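Hernivlow Home Forum > Kitchen and Table > Storing citrus in a bowl on the table

Thread started Jun 19, 2025
22 replies, 1376 views (showing selected page)

pantryshelf80
I keep lemons, oranges and whatever else is on sale in one deep bowl on the kitchen table. Lately the ones at the bottom go soft before I get to them. Last week I found one with a gray-green patch on the underside and two others touching it that were already going. The bowl is glazed and has no holes. Should I get a wire basket, or is the table just the wrong place? The kitchen gets warm in the afternoon.

mudroom_mat
Wire basket. A deep bowl holds moisture at the bottom and you can't see what is happening down there. I switched to one from Edov and lose a lot less fruit. It does leave marks on soft peaches, but for citrus it is fine.

ovenmitt_left
I don't agree about the basket. I had one for a couple of years and the fruit dried out. The rinds went hard and the lemons gave almost no juice. A bowl is fine if you don't fill it. The problem is usually how much is in it.

pantryshelf80
It was full. I buy the big net bags.

ovenmitt_left
Then start there. Put a few in the bowl and the rest in the fridge drawer. Mine last for weeks in the drawer.

tallspoon
Do you wash them when you bring them home? I used to do that and put them away before they were dry. Now I wash them right before I use them.

pantryshelf80
Yes, I rinse everything and tip it straight in. I could stop doing that.

mudroom_mat
That would do it in a basket too, only slower. I still say basket. Fridge lemons are hard to squeeze.

tallspoon
Let them sit out for an hour and roll them on the counter. It isn't a big problem.

cornerhutch
Something nobody has mentioned is the net bag. If you leave the fruit in the net you can't check it, and one bad one spoils its neighbors. Take everything out, look at each one on all sides, and use the scuffed or soft ones first. I do it on the counter with a towel down. Takes a few minutes.

Small brown marks on the rind don't bother me as long as the spot is dry and firm. If it gives when you press it, cut it open that day and see. If there is mold, throw the whole thing out and wipe the bowl.

ovenmitt_left
Agree with all of that, except I wash the bowl with hot water and soap. Wiping isn't enough after mold.

drawerliner
Does anyone line the bowl? I saw a Trotska liner for $19 and it looked like plain felt cut in a circle. I use a folded paper towel and change it when I refill.

mudroom_mat
$19 for felt is too much.

cornerhutch
Paper towel works. I would not use felt, it stays damp and then you have to wash it. I also put a cloth under the bowl so it doesn't scratch the table. Any cloth will do. Mine are old holiday ones that come out in December and never go back in the box.

pantryshelf80
Same at my house, the reindeer cloth is on the table all year. It washes well and I have stopped noticing it.

tallspoon
What kind of bowl is it? I have a Kalinowski one that is wide and low, and everything fits in one layer. It takes up half the table though.

pantryshelf80
No name on it that I can find. Green, glossy, deep. I like it and would rather keep it than buy another.

drawerliner
Keep it then. The shape matters less if you only have a few in there.

ovenmitt_left
How warm is the kitchen? Over 80 I would put all of it in the fridge and leave the bowl for onions.

pantryshelf80
Some days it gets there by four o'clock. The table is by the window. I can move it to the other wall – it's a small table.

mudroom_mat
Not onions in a deep bowl, please. Same trouble as the lemons, and they smell.

ovenmitt_left
I have had onions in a bowl for years with no trouble.

mudroom_mat
Then you eat them faster than I do.

pantryshelf80
OK. I took everything out, sorted it and threw away three. The bowl is washed and dried with a paper towel in the bottom, and most of the fruit is in the drawer now. I am going to keep a small amount of mixed citrus out, big yellow ones included, and look under them when I wipe the table. No basket for now. Photo of the bowl is attached. 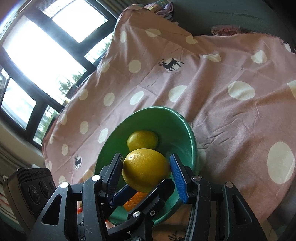
Related threads in Kitchen and Table

Freezing lemon juice in ice cube trays
Getting wax off store-bought oranges before zesting
Fridge drawer settings – high or low for citrus?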